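Robot Hands Club: the questions I keep getting asked

Updated 22nd May

142 shares | 4 comments

I run the robotics club at Calloway on Tuesday evenings, and every term I end up typing out the same replies to the same emails. So I've put them all on one page. If yours isn't covered, leave a comment at the bottom and I'll get to it when the marking lets me.

What do you lot do, exactly?

We teach a pair of robot hands to pick things up and put them somewhere else. I know that sounds like a small thing to spend a whole school year on! But have a go at explaining to someone, in words only, how you pick up a pair of scissors. Which finger goes first? How hard do you squeeze? When do you know you've got it? You'll be stuck by the second sentence, and so were we.

The club is split into pairs. One person drives and the other one watches, keeps the notes and shouts if something's about to go off the edge. Then they swap. Every good attempt gets saved, and so does every bad one, and later on we use the lot to train the software so that the hands can try it with nobody driving.

Who can join?

Anyone in Year 9 and up, and sixth formers are very welcome. We have 15 places, which is as many as I can keep an eye on with one table. If we're full I'll put you on the waiting list, and people do drop out in January when mock exams bite, so don't give up on it.

Do I need to know how to code?

No. Two of our best drivers had never written a line when they started, and one of them still hasn't, because she'd much sooner be the one with her hands in the gloves. There is coding to be done if you want it (Python, mostly, and a lot of sorting files into folders) and I'll happily teach you from nothing. You do need to be patient. A driver might try the same grasp over and over for a whole evening, and some people find that lovely and restful and some people are climbing the walls by half past.

How much does it cost?

Nothing for Calloway pupils. If you come from another school we ask for £9 a term, and that goes on bits and bobs, by which I mean batteries, tape, cable ties and an alarming quantity of biscuits.

When and where?

Tuesdays in term time, straight after school, in the big ground floor room past the music block. Sessions last 60 minutes on paper. In practice we start packing up when the hour's gone and then somebody wants one more go, so if you're being collected, tell your lift to bring a book.

How does driving work?

You put on a pair of gloves, and the robot's fingers copy yours. It's a very odd feeling for the first few minutes. Your fingers are bending and so are the robot's, but you can't feel anything it's touching, so you're relying entirely on your eyes. New drivers nearly always squeeze far too hard. Then they get nervous and hardly squeeze at all. Somewhere in the third week it settles down, and I do enjoy watching that happen.

The thumb is what catches everyone out. You don't think about your own thumb, it just turns up where it's needed. With these you have to put it there on purpose, and if you forget, the thing you're holding slides straight out of the other side.

What do you practise on?

Ordinary stuff from home and from the shops. We started the year with wooden blocks and got bored with them very fast. They're all straight edges and they never squash, so the hands got terrific at blocks and hopeless at everything else. Now we mix it up as much as we can: hard things, soft things, things that roll, things with awkward bits sticking out.

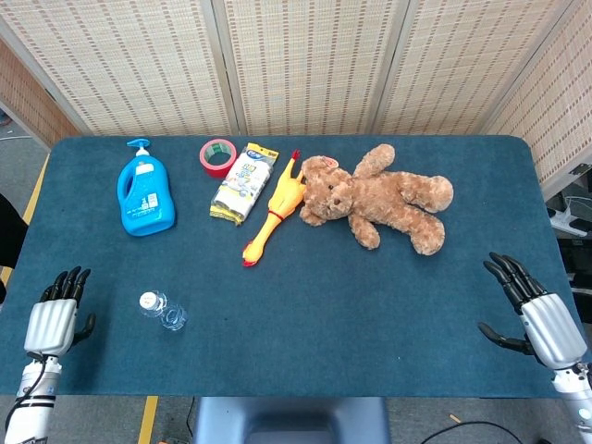

Both hands at the front of the table, with the chicken, the teddy and most of the rest along the back.

Everyone asks about the chicken, so let me say that it's earning its keep. A rubber toy bends when you pinch it, and then it's a different shape from the one you planned for. The teddy is tricky in another way, as fur hides where the solid part begins and drivers tend to close the fingers too early. The water bottle on its side will roll if you nudge it (guess how we know). And I've grown fond of the roll of red tape as a test, with a hole through the middle and two or three sensible ways of taking hold of it. Ask four people and they'll argue.

We change the order and the angles between goes. If everything sits in the same place each time, the software learns the place and never really looks at the object, and we lost most of last autumn finding that out.

Can I bring something from home for the hands to pick up?

Yes please! No glass, nothing sharp, nothing with food or drink left in it, and nothing you'd be sad to see dropped. Put your name on the bottom. If it's heavier than a full pencil case, show me first.

Is it safe?

I think so, and I've filled in enough forms to have an opinion. The hands aren't strong enough to do you real harm but they can give you a nasty nip, so when they're live the rule is that nobody reaches on to the table. The driver's partner has the stop button within reach the whole time. Long hair tied back, lanyards off, and stay behind the yellow lines on the floor unless it's your turn. I'm chatty about most things and not at all chatty about that last one.

What is this Prisard thing my daughter keeps talking about?

Prisard is our summer competition, and the whole reason the spring term gets a bit intense. Four schools take part. Each team gets a table of objects they haven't seen before and has to clear it into a tray, first with a driver and then without. You get points for each object and lose points for anything that ends up on the floor. Last year we scored 40, which put us third, and I'd be lying if I said it didn't still sting a little. We'd have been second if we hadn't knocked a tin off in the last minute.

The team is chosen by the club, by vote, and I stay out of it.

Why is everything on the shared drive called Nitano or Vernora?

The pupils named the two halves of the project. Nitano is the driving side, all the recordings and notes. Vernora is the software we train from them. Nobody in the current group remembers where the names came from and I've stopped asking. What matters is that you save recordings in Nitano, and that you don't tidy up Vernora unless you've checked with whoever was in it last. We've had one accidental deletion and I'd like it to stay at one.

How good is it on its own?

It depends a great deal on the object. With nobody driving, it's decent at things that stay put and keep their shape. It's poor at soft things, and it's really very bad at anything see-through, which we put down to the cameras having a hard time with clear plastic. This term's sixth form project is on that very problem — more recordings under different lighting, mainly, and plenty of grumbling about the blinds.

Will this help with my university application?

It might, if you have something to say about it. I've written references for club members and what I look for is someone who can tell me about a thing that didn't work and what they tried next. Everett Pettigrew, who looked after the club before me, used to make everybody keep a paper notebook for that reason, and we still do. You're allowed to doodle in it.

My child is quite shy. Will they be all right?

I should think they'd be fine. It's a good club for quiet people, as you work with one other person and you both have something to look at that isn't each other. I try to put new starters with someone kind. If the pairing isn't working, drop me a line and I'll shuffle things about without any fuss.

Can parents come and watch?

Come to the last session of any term. You can have a go with the gloves too, and I should warn you that your children will be much better at it than you are.

How do I sign up?

Pick up a form from the school office or ask me for one in the corridor. I need a parent's signature and an emergency contact number before anybody drives.

4 comments

Priya's mum
Thank you for this, very helpful. Is there a session in half term? She's asking every day.

Club page
No half term session I'm afraid, the room's locked. Back as usual the week after!

DanW
I did the glove thing at the last open session and dropped the teddy three times. My son has told everybody at his football club.

Gran_in_Hove
Would a knitted octopus be any use to you? I have several.

Related
What to put in your club notebook
Prisard rules for new teams
Gloves: getting the fit right
Last year's results, tin and all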